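弗兰波特棒球联会公布秋季青年锦标赛安排

弗兰波特（Flernport）讯：弗兰波特棒球联会今日宣布，本年度青年棒球锦标赛将于11月在塞马维尔（Cemarville）市立球场举行，共有288名球员报名，分属弗兰波特、塞马维尔、塞奇威克及雷尔代尔四地球队。

本届赛事设少年组与青年组，全部赛程共48场。小组赛采用单循环制，各组前两名晋级淘汰赛。按照修订后的竞赛规程，少年组投手单场投球数达到上限后须即时更换，且翌日不得登板。各队应在赛前向记录台提交投手轮值表，逾时未交者由裁判长按规程处理。

联会竞赛总监让·麦克里奇（Jean MacRitchie）表示：“去年雷尔代尔队在决赛延长局以一分惜败，今年该队主力阵容基本保留。塞奇威克队更换了总教练，打线也有调整。我们期待各队在塞马维尔打出高水平的比赛。”

球场一垒侧看台已完成翻修，增设座位约300个。内野红土同期重铺，牛棚移至右外野围网之外。决赛当日下午2时开赛，赛后随即举行颁奖仪式。
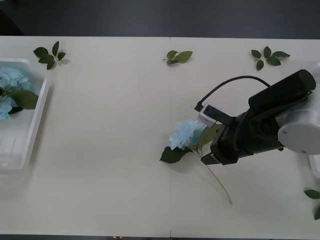
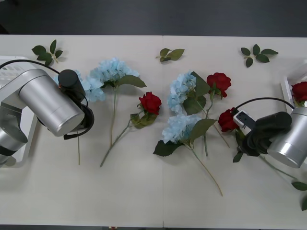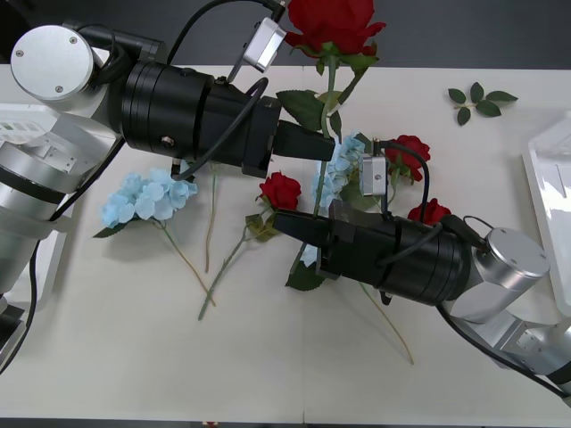

门票由联会办事处及球场售票窗口发售，十二岁以下儿童须由成人陪同入场。如遇降雨，当日赛事顺延，原票继续有效，联会不另行办理退票。采访证件申请须于开幕前一周送达联会新闻组。

读者留言

三垒边线：雷尔代尔的一号投手今年还能打少年组吗？去年决赛他投得真好。

塞奇威克老球迷：希望换教练以后别再乱下触击战术了。

小杨妈妈：请问停车场几点开放？孩子要提前两小时热身。

联系方式：弗兰波特棒球联会新闻组　|　版权所有，未经许可不得转载　|　返回顶部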